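Merkau Industrial / Products / Gripper Fingers / Two-Finger Sets

Products Spare Parts Service Downloads Contact

Gunn G2 Replacement Finger Set, matte black

The G2 set is one pair of fingers with tapered tips, for the Gunn two-finger gripper. For a two-arm cell please order two sets. Each pair is matched at our Skarnville workshop, so kindly do not mix fingers from different bags, even when they look the same colour.

The tapered tip is made for picking thin, light parts from a flat table, where a wide finger would push the neighbouring part away. Most of our customers sort small goods with it: pens, crayons, tubes, short dowels. It will also reach into an open basket, provided the wrist is kept high enough to clear the rim.

Fitting

Park both arms and switch the cell off at the main switch. Remove the two screws from the old finger and wipe the seat with a dry cloth. Put the new finger on the seat, start both screws by hand, and tighten them in turns. Then do the same at the other side. Close the gripper slowly by hand mode and look at the tips against a sheet of white paper. They should meet along the full edge without a gap. 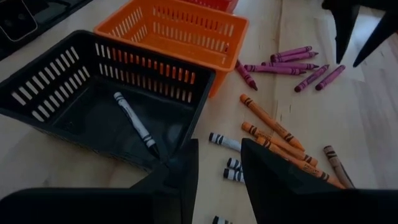

After this, teach the table height again. We recommend to do it at 60 mm/s or slower, and to use the lightest part of your job for the first test picks. If a wrapped part turns in the grip, lower the closing force one step before you change the angle.

Care

Inspect the tips every 4,000 cycles. A little shine along the edges is normal wear. A chipped tip must be replaced, and always as a pair. Clean with lukewarm water and mild soap. Wax and paper dust should be brushed off at the end of the shift. Do not use solvent, as it makes the surface sticky.

Also fits the Dronden wrist adapter. Weight per pair: 128 g. Screws are included, the hex key is not.

Prices and fitting sheet valid from 1/1/20.

We use cookies to remember your basket and your favourite language. Accept Settings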